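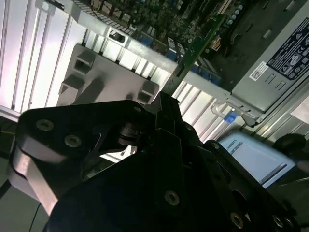
Rikport refurbished tower, grade B: review

Price paid: £96 including delivery
Supplied by: Tsang Computer Surplus, Stomham
Warranty: nine months, return to base
Used for: bench practice, part removal and refitting, light office work afterwards

Rikport sells ex-office desktops in three cosmetic grades. The machine reviewed is a grade B tower, which in the company's terms means working order with marks on the outer shell. It was bought for repeated dismantling and reassembly, so this review deals mostly with the inside of the case. Performance is covered briefly near the end. Anyone who wants benchmark tables for processors of this age will find plenty elsewhere.

Delivery and outer condition

The tower came in a double-walled carton with foam end caps and a power cable. No keyboard, mouse or driver disc is supplied, and none is advertised. There was one shallow dent in the removable side panel and some scuffing along the top of the black shell. Both are within what grade B allows. The feet were all present. The interior had been blown out before dispatch, though a line of dust remained under the front edge of the motherboard and took a soft brush to shift.

The paperwork consists of a test sheet and a licence label. The test sheet records memory, drive and fan checks as passes but gives no values. A drive health reading in hours would have been more useful, and Tsang could not supply one when asked.

Side panel and access

The side panel slides back and lifts away. It needed a firm push the first time and has moved freely since. With the panel off and the case on its side, nearly every part a home user is likely to replace can be reached from above. The work was done on a slotted aluminium table, which suits this sort of job, as the case does not slide when a connector is pulled. On a polished desk, put a rubber mat under it.

Edges are the usual weak point of cheap office cases. Most here are folded. The stamped slots in the drive cage are cleaner than expected, but the lower lip of the rear wall is raw in one place and will catch a knuckle. A strip of cloth tape dealt with it.

Motherboard area

The board is green, densely populated and laid out sensibly. The processor socket is in the middle with a metal retention frame. The retention lever has a stiff final few degrees of travel, then seats properly. Cooler removal was uneventful: four captive screws, loosened in a cross pattern. The old thermal compound had dried to a crust and needed two passes with isopropyl alcohol. Budget for fresh compound with any machine of this age.

Memory modules release with moderate pressure. There is enough room to get a thumb on each latch while the expansion card is fitted, which was not the case on the last small tower used for this work.

The capacitors were checked for bulging tops and leakage before the machine was first powered. None showed either. This is a quick inspection and worth doing on any second-hand board, whatever the seller's sheet says.

Expansion slots

The slot covers are separate pieces, so one can be taken out and put back. Some budget cases use punched blanks that have to be snapped off and cannot be refitted. The covers are vented and fit closely enough not to rattle. Refitting them in a row takes a little patience, as each one has to be seated before the next will sit flat.

The fitted card came out straight and went back without forcing. Support the far end when doing this – the card is longer than the slot and will tip.

Drive mounting

The hard drive is held by blue carrier clips. Squeeze, slide, lift. The plastic is flexible and showed no whitening after the test period, in which the drive was removed and refitted 10 times. The data connector is a standard SATA type. Its cable, also blue, is slightly short for comfort and has to be unplugged before the drive is drawn fully out of the bay. A longer replacement costs very little and should be added to the order.

The clips do not accept a smaller solid-state drive without an adaptor. Isus makes a plain steel tray that fits with all its holes lined up. The plastic tray tried first was slightly too wide and bowed the clips outward, and it went back.

Power supply

The unit runs across the bottom of the interior when the case is lying down, and its rating label faces the user. That is a small convenience, but a real one when working out whether a different graphics card is feasible. The label carries the usual certification symbols in white on a dark ground. The print is small and a torch helps.

There is a blue plastic release latch at one end of the supply. It feels less substantial than the drive clips and should be moved gently. The supply itself was not opened. It should not be opened by anyone without the right training, and there is no reason to do so here. Fan noise from it is low and even, with a faint tick at start-up that goes after a minute.

Cable routing

Routing is the least satisfactory part. The leads to the drives run in a single bundle – red, yellow, black and blue together – with more slack than the space beneath the drive cage can take tidily. The supplied tie had gone brittle and broke on the first attempt to undo it. Two reusable hook-and-loop straps improved matters, but the bundle still has to be pushed to one side before the panel will close without resistance.

Label the connectors before taking anything apart. The front panel leads in particular are thin, similar in colour and poorly marked on the board. A pencil sketch of their positions saved time on every reassembly after the first.

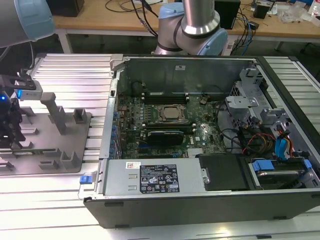
In use

Reassembled, with fresh compound and a solid-state drive in the Isus tray, the machine starts promptly and handles documents, browsing and video calls with no complaint. It is not suitable for modern games or heavy photo editing. Memory as supplied is 8 GB, which is adequate for one person with a moderate number of tabs open. Expect to add to it for anything more.

Noise at idle is acceptable at arm's length. Under sustained load the processor fan becomes noticeable and has a slight whine at one particular speed. Changing the fan curve in the firmware moved the whine but did not remove it.

The firmware menus are plain and respond to the keyboard only. The clock had drifted on arrival, so the board battery was replaced. It is a common coin cell and lifts out with a fingernail.

Suitability for learning

For someone who wants to learn how a desktop goes together, this is a better buy than a new budget machine. The layout is conventional, nothing is glued, and the parts that are meant to be released are mostly coloured blue and easy to find. The black plastic shroud beside the power supply is the only piece that needed a second look before it would come away. It unhooks at one end first, and pulling from the middle will flex it badly.

A magnetic screw tray, a number two cross-head driver and an antistatic wrist strap are sufficient. Keep the driver short. A long shaft fouls the drive cage when reaching the nearest board screw.

Good points

Open interior with clear access to the processor and memory
Reusable slot covers
Drive clips that survive repeated use
Fair price, well packed

Less good

Untidy cable bundle and brittle tie
Raw metal edge at the rear
Test sheet with no drive hours
Short data cable

Rating

8 out of 10 as a practice machine. As a daily computer it would score lower, and the cost of a solid-state drive, tray and compound should be added before comparing it with other offers. Rikport's grade A version of the same tower has a cleaner shell and the same internals, and is hard to justify if the panel is going to be off most of the time.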